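Macarena Quiroga does not think your houseplants are cleaning your air

Macarena Quiroga has sold plants in Kamstead for long enough to have heard every claim made for them. They clean the air. They help you sleep. One customer told her last December that a fern had cured his headaches.

"I asked him what else he'd changed," she says. "He'd stopped working nights."

We are sitting at the back of Olivares, the shop she runs on the hill, and she has made tea so strong I can't see the spoon. She carries 223 kinds of plant and is scornful of what gets printed on the labels of most of them. The suppliers send the labels ready made. She used to cut the bottom line off with scissors, the one about toxins, until it took up too much of her morning.

I put it to her that there must be something in it, given how often it gets repeated. She pulls a face.

"People put one plant in a sealed box and measured something. Fine. Do you live in a sealed box? You've got a door. You've got a window that doesn't shut properly, if you live round here. Open it."

So why buy one at all?

"Because you like looking at it. Why is that not enough for anybody?"

It is a fair point, though I notice she isn't above a bit of selling herself. The plants by the till are the dear ones, and a sign over them says EASY. When I ask whether they are, she says "easy enough", and then, after a pause, that the one on the left isn't.

Her real quarrel is with watering advice. Fimenholm, who make a moisture meter she refuses to stock, say theirs has been tested on 769 plants. She would like to know how many of those were alive the following spring. I wrote to Fimenholm to ask and had no reply by the time this went up.

"You've got a finger," she says. "Put it in the soil up to the second knuckle. If it's dry, water it. If it isn't, go and do something else."

Fermín Arancibia, who grows for her in a pair of glasshouses at Skondach, is less sure about the finger. He thinks most people prod the top, decide it's dry and drown the thing. He lifts the pot instead and goes by the weight. He lost 465 seedlings to overwatering in his first year and says he has been mean with the hose ever since.

"She'll tell you I'm too dry," he says on the phone. "She's had some of mine back that were too dry. I'll give her that."

They do agree about pots. Neither will have anything to do with an outer pot that has no hole in it unless the plant stays in its plastic one inside, to be taken out and drained over the sink. Quiroga thinks far too much money goes on the outside.
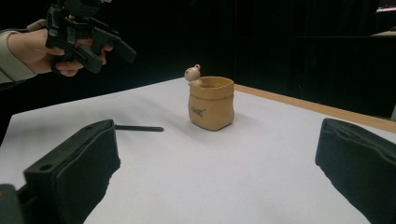 A tan pot with a turned-down cuff, open at the top.

"A pot is a pot," she says. "I'll sell you a nice one. It won't keep anything alive."

I ask what she has at home. Two, she says, and one is on its way out. She hasn't decided whether to bother with it.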